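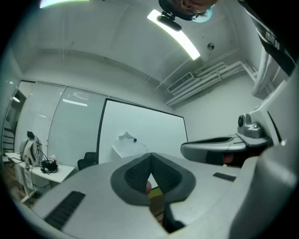
Work on lights and ceiling at Drorno workroom to start in November

The long upstairs workroom at the Drorno building in Pluvstead will close for part of November while its fluorescent lights are replaced and the ceiling is cleaned and repainted.

The room is used for repair sessions, evening classes and daytime bench hire. It will shut for nine working days. The downstairs rooms, the front office and the yard entrance will stay open as normal.

Previk, the electrical firm that rewired the ground floor two years ago, has been given the job. Its fitters will take down the old fluorescent fittings and put LED battens in their place, following the same lines across the ceiling. The white ceiling panels are being kept.

Bernadette Baptiste, who manages the building, said the lights had been on the list for some time.

"They still work, most of them, but we are buying tubes wherever we can find them and paying more every time," she said. "Last winter we had two go in the same week, and one end of the room was too dim for anybody doing close work. We moved people down to the other end and it was very cramped."

She said the fittings also hum, and that this had come up in the comments book more than any other subject, including the heating.

The room

Drorno was built as a storage and packing floor for Rosser, the stationery wholesaler, and was divided up after the firm moved out. The upstairs room kept its original length. The panelled ceiling was put in by Rosser to cover the older plaster, and the lights went up at the same time.

The panels are large and sit close together, with shallow seams between them. Over the years dust has settled into the seams, and there is a brown mark near the door from a leak in the roof, which was mended last spring. Three panels by the door will be swapped for spare ones that have been in the store room since the ceiling was fitted.

The rest will be washed down, filled where the old fixings come out, and given two coats of matt white. Mrs Baptiste said a quote had been taken for a full new ceiling but the price was well beyond what the building could manage, and the panels were in better order than expected once somebody had been up a ladder to look.

The white pipework running up the wall is also staying. It is part of the heating and was checked in the summer. A short section behind the hooks, where coats and bags have rubbed the paint away, will be touched up while the decorators are in.

New switches

At present every light in the room comes on from one switch by the door. Under the new arrangement there will be three separate switches, so that a person working alone at one end will not need to light the whole floor.

The lights at the bench end will be brighter than those near the door. Previk brought in two sample fittings in different shades of white in September and left them running for a week so that people who use the room could say which they liked. The cooler of the two was chosen.

Delyth Vaughan, who teaches the evening upholstery class, was one of those who asked for it.

"With the warm one I couldn't tell navy thread from black," she said. "It was nicer to sit under, I'll give it that. If you were having a cup of tea you would pick the warm one. But people come up here to work and they need to see what's in their hands."

Mrs Vaughan said she was less happy about the timing. Her class is part of the way through a set of dining chairs, and the seats will have to be carried downstairs and stored before the room is cleared.

"It's always going to be in the middle of something for somebody," she said. "I would have gone for August, when we're not running. I did say so. I understand they couldn't get the fitters then, so there we are."

Cost

The full cost of the work has not been given out, as the decorating will be priced separately once the old fittings are down. The building's reserve will cover the electrical part. Mrs Baptiste said hire charges would not go up as a result this year, and that she could not speak for the year after.

Regular users have been asked whether they would like to put something towards three angled bench lamps, which are not included in the main job. The lamps come to £175 for the set. By the end of last month £40 had been collected in the tin at the front office. If the rest is not raised in time, the sockets will still be fitted and the lamps bought later.

A letter about the closure has gone out to the 300 people on the building's mailing list. Anyone who has hired the room in the past year and has not had the letter is asked to check with the office that their address is up to date.

What happens to bookings

Classes will move to the downstairs back room where there is space. That room is smaller, and its tables are lower than the benches upstairs. The upholstery class and the lampshade class will both move there on their usual evenings. The clock and watch repair group has decided to take a break and come back when the work is finished.

Bench hire will stop completely for the nine days. People who have already paid can have their money back or carry the booking over to any date before the end of March. The office would like to hear which they prefer before the closure begins, either by telephone or by a note through the door.

Sewing machines can be left in the downstairs store room, which will be locked overnight. Anything kept on the open shelves upstairs needs to be taken home or labelled and boxed. Boxes will be provided. Unlabelled things will be moved to the landing cupboard and kept there until Christmas, and Mrs Baptiste said there was already a fair amount in that cupboard, including a good pair of shears and one walking boot.

The benches themselves are too heavy to go down the stairs. They will be pushed to the middle of the room and covered with sheets while the fitters work along one side and then the other.

Deliveries for the job will come in through the yard between 8 am and 9 am. Drivers who normally leave their cars by the yard doors are asked to use the lane during those times. The lift will be in use for moving materials on the first and last mornings, and anyone who needs it to reach the upstairs toilets should ring the bell at the office.

Old fittings

Several people have asked whether they can have the old light fittings for garages and sheds. The answer is no. Previk will take them away with the used tubes, which have to go for separate disposal. The unused tubes left in the store room will be passed to a workshop across town that still has the same kind of light and expects to keep it for a while longer.

The metal chains and hooks from the earlier hanging lamps, found above the panels when the roof leak was being traced, are a different matter. There is a bucket of them under the office counter and they are free to anyone who can find a use for them.

A second stage of work, to draught-proof the upstairs windows, has been talked about but has no date. Mrs Baptiste said she wanted to get through one winter with the new lights and look at the electricity bills before asking for prices.

"People have mentioned the windows to me, and I have sat up there in a coat myself, so I know," she said. "But the lights come first."

The upstairs room is expected to reopen with the benches back in their usual places and the switches labelled. There will be no opening event. Mrs Vaughan's class is booked in for the first evening, and the dining chairs are due to go back up that afternoon.

Questions about bookings or storage should go to the front office at Drorno, which is open from 10 am to 4 pm and closes for half an hour at lunch.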